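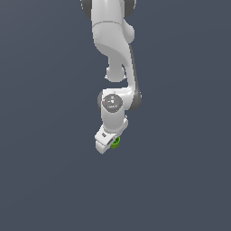

By the time the bus let her off in Undby, Hae-won Gil had eaten both of her sandwiches and half of the pear she was saving for her aunt. It was October, and the rain had followed her all the way from Fletel, sometimes ahead of the bus and sometimes behind it, like a dog that can't decide whose walk it is.

Her aunt, Mrs. Kwon, was waiting under the post office awning with an umbrella she hadn't opened. She kissed Hae-won on both cheeks, looked at the pear, and said, "Well, that's been places."

They walked up the hill slowly, past the shoe repair and the school, and her aunt told her who had married and who had moved to Cunov and come back again. The house was number 7, and it smelled the way it always had, of ginger and floor wax and the old gas heater in the hall.
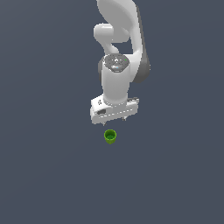 The small green cup.

"Now sit," said her aunt, "and don't be polite about the cake."

Hae-won sat. She had come to talk about selling the house, and she had practiced it on the bus, moving her lips a little, so that the man across the aisle had finally asked if she was in a play. She had the agent's letter in her coat, with its reference number, 3092, printed at the top as if the house were a library book.
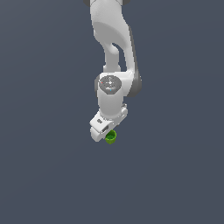 She didn't take the letter out. Her aunt was cutting the cake, and then there was the matter of the good plates, which were on the high shelf, and after that the neighbor's boy came by to borrow a ladder and stayed for a slice himself, and told them a long story about a goose. It was nearly 6 before the kitchen was quiet again. 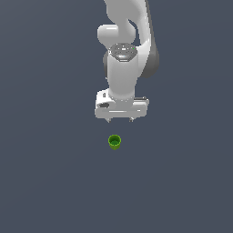

"You've got a letter," said her aunt, who had been watching the coat on its hook. Hae-won felt her ears go warm, just as they used to when she was five and had been at the sugar. She looked down at the floor, at the little green cup sitting there with nothing beside it on the floor but bare gray, and thought how small it was to have all that floor to itself.

"It can wait until morning," she said.

"Then so can I," said her aunt, and she got up to fill the kettle.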